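Opinion | Robotics and Automation

29th February
By Carol Catterall

Last updated: April

Most of the arguments I have about robot learning are about models. I would like to have one about tablecloths.

Our group at Skitton spent the winter on a plain question. If you teach an arm to pick things up using only the view from its own wrist, how much of what it learns belongs to the object and how much belongs to whatever the object was lying on? We covered the table in red cloth with a nap to it, put small household things and toy food on top, and recorded people guiding the arm through simple jobs.
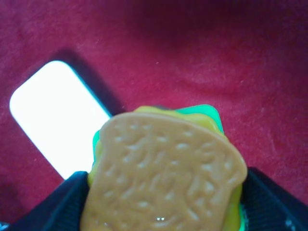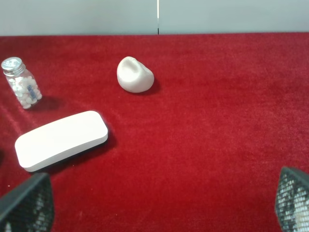

What a wrist view leaves out

People outside the field tend to assume that a robot sees the table the way they do, from above and to one side. A wrist view is much meaner than that. When the fingers are open and away from everything, you get a fair look at the table: a pill bottle on its side, a lump of white clay or putty, a flat white thing with rounded corners. Once something is held, it fills the lower part of the view, and the fingers take the corners. In the toy sandwich grasp you see the bread on top and only the edges of the yellow and green layers under it. Anything further down has to be guessed.

I think this is a good thing for research, and I know that Waldemar Sobczak, who ran the comparison at Makeck, disagrees. His view is that a second fixed view costs next to nothing and removes half the trouble. He is right about the cost. My objection is that it removes the trouble we were trying to study. A fixed view lets the system lean on the layout of the room, and then the layout changes and everyone is surprised.

The result

We trained on 2000 recorded picks over red cloth. We then tested on the same cloth and on a bare table, with the same objects and the same arm. On the cloth the arm did well enough that a visitor would have been pleased. On the bare table it did badly, and it did badly in a particular way. It went to the right place, closed the fingers, and closed them too high.

It took us a while to work out why. Cloth gives. If the fingertips go down a little too far, they press into the pile and nothing much happens, so the people guiding the arm had been going low without thinking about it. They had also been using the cloth to judge height. The nap changes shade where it is brushed, and there are folds and soft shadows to go by. With those gone, the arm had lost its ruler. It knew what a pill bottle looked like and had a poor idea of how far away it was.

We then added 10 sessions on other surfaces, which is a small amount by anyone's standards. Most of the gap closed. The sandwich was the exception. Picking up a stack means squeezing several layers at once and keeping them together, and the arm went on dropping the bottom layer when the surface was hard. I have no tidy explanation for that. Waldemar thinks it is friction and I think it is finger height again. We have agreed to test both in the spring.

What I would like to see change

Papers in this area usually give the number of objects, the number of recordings and the success rate. The surface gets half a sentence, if it gets one at all. I went back through the last six reports our own group put out, and two of them did not mention it anywhere. One of those two was mine, the Sowerby report, and I could not tell you now what was on the table. I would have to ask a former student.

This matters because surfaces are chosen for silly reasons. We use cloth because small things stay put on it, because it doesn't chip the fingers when somebody makes a mistake, and because red shows up white objects nicely. All of those make the recording easier. They also make the problem easier, and the second effect does not get written down. A white bottle cap on a white worktop is an ordinary thing to find in a kitchen. It hardly ever turns up in our data.

Brightness is the same sort of problem. In the close view with the sandwich, the white rectangle lying on the cloth is so bright that it has no detail left on its surface. A person would still work out that something was lying there. Whether a trained system does so depends on how many such views it has had, and if you throw them out as bad recordings, it will have had none. We used to throw them out. I would now keep every one, and mark them.

The usual reply is that scale will take care of all this. Record enough tables and the tables stop mattering. That may be so for the few places that can afford it. The rest of us are working with one arm and a cupboard of toy food, and for us the cheaper course is to say what was on the table, change it part of the way through, and report both numbers even when the second is embarrassing.

I have asked for this to be the rule in the shared Anmont collection from April. The form would gain one line for the surface and one for whether it was changed. Waldemar has asked for a third line, for the lighting, and I have told him I will support it if he drops the fixed view. He hasn't replied yet.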